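Tavumham Banded Wall Paper, Light Gray
From Tolton, for small rooms, alcoves, booths and lined enclosures

We have been selling Tavumham longer than any other paper on our shelves, and I will admit it is the one I would put up in my own house (I did, in the hallway, and then again in the pantry when there was some left over). It is a light gray paper with dark gray ornamental bands running across it, made up of floral medallions and scrolling leaves that repeat the whole way along. The bands are not all the same width, so a short wall still has something going on from top to bottom.

Most folks buy it for a full room, but it does a lovely job in small spaces too. A booth, a display bay, the inside of a deep cupboard — anything with a back and two sides. The trick is to settle the back wall first and let the sides follow. Kedir Tekleab, who hangs paper for us, likes to have the widest band at the top and the lowest one sitting just above the work surface, and I have come around to his way of thinking.

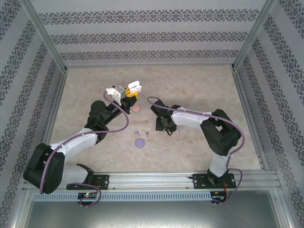
Tavumham in light gray on three walls, over the Plimberg stone-pattern surface in beige. Aluminum edging at the corners.

People ask whether so much pattern will make it hard to find little things on the table. In my experience the color of the table matters a good deal more than the walls do. Pair the paper with something pale and quiet, and a white earbud case or a few small lavender pieces will have a calm background under them. We usually suggest Plimberg in beige, which has a soft mottled look and gets along with gray better than you might expect.
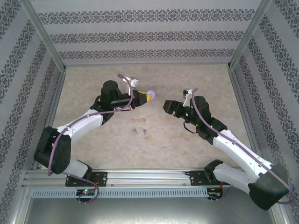
If you would rather go darker underneath, bring a cut of the paper to the shop and lay it next to the other Plimberg colors in daylight. Cúc Lại keeps a full set by the front window and will happily spend half an hour on it with you. She is also the person to ask about matching a roll you bought from us years ago, as the gray has had 2 slightly different shades over time and she can tell them apart at a glance.

For the corners, please don't wrap the paper around in one go, however tempting it looks. Cut a separate piece for each wall, line up the bands where they meet, and cover the joint with a slim post or strip. Aluminum is what we like with this one. Silver next to light gray looks tidy, and you get a little forgiveness if your cut wandered a bit (mine always do!). 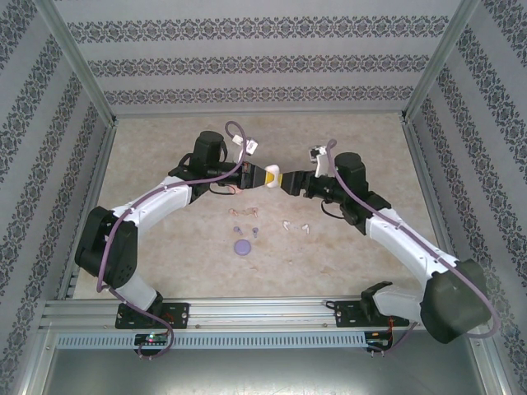

Sizes and ordering

Full roll: 117 cm wide
Wide roll: 156 cm wide, made to order
Sample cut: free, one per household
Pattern name: Tavumham
Color: light gray ground, dark gray bands
Goes with: Plimberg stone-pattern surface, beige

Made-to-order rolls take about 7 working days, a little longer in November when everybody wants their walls done before company comes. Send us your wall measurements with the order and Tín Hà will check them before anything is cut. If you plan to line three sides, give us all three widths, even when the left and right ought to be the same.

Care

Dust with a dry, soft cloth, working along the bands. Small smudges will usually lift with a barely damp sponge. Please keep cleaning sprays away from it, and call us first if you have a stain you're unsure of.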